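Set-up notes for the Arellano sideboard, updated 9 January 2026

I wrote these after putting up my own Arellano and then my sister's, so you're getting the second-time-round version. The Sutudard booklet that comes in the carton is fine as far as it goes, but it skips a few things I'd have liked to know (mostly to do with the doors!). This section picks up once the carcass is standing and the back panel is in.

## 4. Levelling and fixing to the wall

You'll want a spirit level, a No. 2 screwdriver, a pencil and a bit of patience. Leave the drawers and doors off for all of this.

1. Slide the sideboard to its final spot and leave a gap of 30 mm behind it. The skirting board in most houses takes up part of that anyway, and timber likes a bit of air.
2. Screw the four feet all the way in, then back each one off two full turns. Now you've got room to go either way.
3. Put the level along the top, side to side, and adjust the front feet first. Then turn it front to back and do the rear ones.
4. Check the side-to-side reading again. It will have moved a little, it always does.
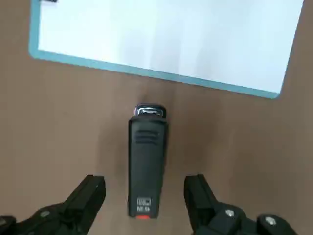
5. Hold the anti-tip strap against the wall and mark the hole. The strap is fixed to the rear rail at 809 mm from the floor, so find your stud at that height before you mark anything.
6. Drill, fix the strap, and pull it snug. You're after no slack, but don't haul on it so hard that the front feet lift.

> **Caution:** Please don't skip the strap. With both top drawers pulled out and full of crockery the sideboard gets very front-heavy, and a small child hanging off a drawer is all it takes.

**Note:** If your wall is brick or plaster over brick, the screw in the hardware bag is the wrong one. I used a masonry plug and a longer screw from the hardware shop and it's been solid ever since.

## 5. Hanging the doors

The doors are solid timber and heavier than they look, so grab a second pair of hands if there's one going. The hinges are Eltov soft-close ones and they clip on, which is lovely once you've got the knack.

1. Lay a folded blanket on the floor in front of the sideboard and rest the door on it, on its bottom edge.
2. Hook the top hinge onto its plate first, then the bottom one. Push each until you hear a click.
3. Let go slowly. If the door drops at all, the bottom hinge hasn't caught, so lift it off and start over.
4. Close both doors and look at the gap down the middle. Each door is 627 mm tall, and over that length even a tiny lean at the hinge turns into a very obvious wedge of daylight.
5. Turn the front screw on the top hinge a quarter turn at a time to bring the door across. Go gently! I overdid mine and had to work my way back. 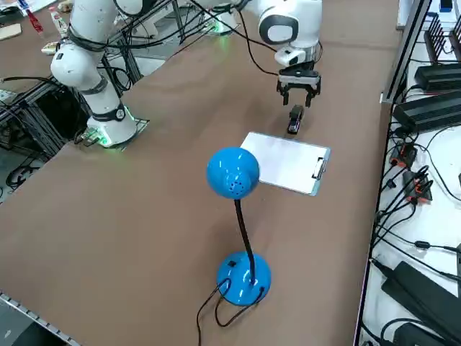

6. When the gap is even from top to bottom, nip up the rear screw on every hinge.

> **Caution:** Hand tools only for the hinge screws. A drill will strip them in a second, and the replacement set (part 3106) took ages to reach me.

## 6. Oil and first-month care

Arellano pieces come with one thin coat of oil from the workshop, so they need another before you put anything on them. I use Ekeo furniture oil in the clear. Wipe it on with a lint-free rag, along the grain, leave it for as long as the tin says, then buff off whatever's still sitting on the surface.

- Do the inside of the doors as well, so both faces take up moisture evenly.
- Keep hot dishes and wet vases off the top for the first month.
- Spread oily rags flat outdoors to dry before you bin them. Scrunched-up ones can catch fire on their own.

I did mine in May, when the heating had just come on, and the doors shifted slightly over the next few weeks. If yours do too, go back to step 5 in the door section and give the screws another small tweak.
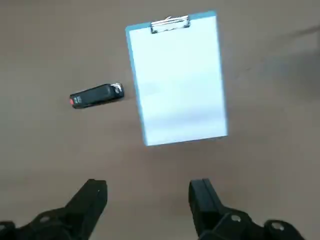 One reader wrote in to say that the doors on theirs kept moving until the second coat of oil had gone on, and that they'd now wait a full month before touching the hinges at all. They also reckon it's worth rubbing a bit of candle wax along the drawer runners while everything is still empty. I've since tried the wax and the drawers do run more quietly, so I'd put it on before you load them up.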